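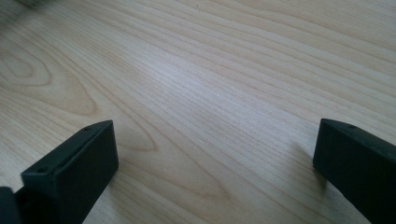

So, can a machine wipe my table yet? I ask because my sister-in-law Vasanthi sent me yet another video of a robot folding a tea towel, with the message "you can retire!!", and I've been grumbling about it ever since. It was a lovely fold, I'll give it that. It was also one tea towel, and the clip had been sped up (look at the clock on the wall behind it, it's whizzing round).

I worked in the packing room at Pimis for 18 years, so I've seen machines come in and do marvellous things. The carton sealer was brilliant! It never got bored and it never put the tape on wonky. But every carton came down the belt the same way up, and if one arrived with a flap sticking out, Kavinda had to run over and sort it. He used to say he'd been promoted to robot's mum.

A house is nothing but flaps sticking out. Take wiping a table, which sounds like the easiest job going. You look for the sticky bits, you lean a bit harder on those, you go easy where the varnish is thin, and you catch the crumbs in your other hand before they hit the floor. I do all that while shouting up the stairs about shoes.
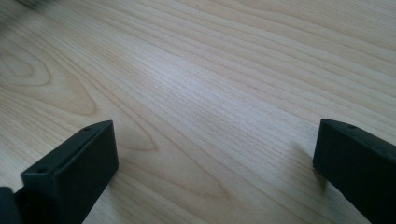
And pale wood is a pig for it, even for me. With the light bouncing off the top I can't tell a shiny patch from a smear of jam until I've put my elbow in it, and I've got two good eyes and years of practice. How a camera is meant to tell grain from gravy I don't know. Debashish reckons you just show it more than 501 tables and it'll get the idea. Maybe! He also reckoned the bread machine would change our lives.

I'm not against any of it, mind. If someone brings out a thing that clears up after tea, rinses its own cloth and doesn't cost more than the car, I'll be first in the queue with my purse open. I'd even let it do the table badly to begin with, same as I did with the kids.

Vasanthi's just sent another one, a robot loading a dishwasher this time. It's put the bowls in facing the wrong way.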